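Ollik Two-Finger Gripper, hand-held version
Sold by Fairclough Automation, Lenwood

Item no. 1076
Price: $300
Ships in 20 working days

The Ollik is a parallel-style gripper on a hand grip. You hold it, squeeze, and try the job yourself before you pay for an arm to do it. The same finger pads fit the Stindia bench arm, so a pad shape that works in your hand can be moved over with a screwdriver.

What it does well
Picking up rigid parts one at a time. Sorting caps, lids and small housings into trays. Putting dishes in a rack if the rack has wide slots.

What it does not do well
Folding laundry. Opening bags. Picking one sheet off a stack. Anything greasy. Customers ask us whether a machine can clear a kitchen table yet, and our answer is still no - it can clear a table you have set up for it, slowly, with a person nearby.

In the box
Gripper with hand grip
One pair of standard finger pads
Spare pivot bushings
Hex key

Care
Wipe the pads with a dry cloth. Check the pivots for play after 3000 cycles and replace the bushings if the fingers no longer meet evenly. Do not oil the linkage.

Ordering notes
Orders placed before July 23, 2018 ship with the older, narrower pads. Wide pads are sold separately and go on with the same screws. Returns are accepted if the pads have not been cut or drilled.

Small parts are where most shops should start. A shallow part with a raised rim, like the translucent orange disc between the pads, can be gripped by its two sides and kept level, with the top left clear. A part lying flat on the table, like the red one with the thick black rim, needs the fingers brought down around it first, so leave space between parts when you lay out a tray.
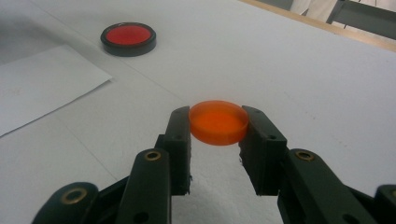
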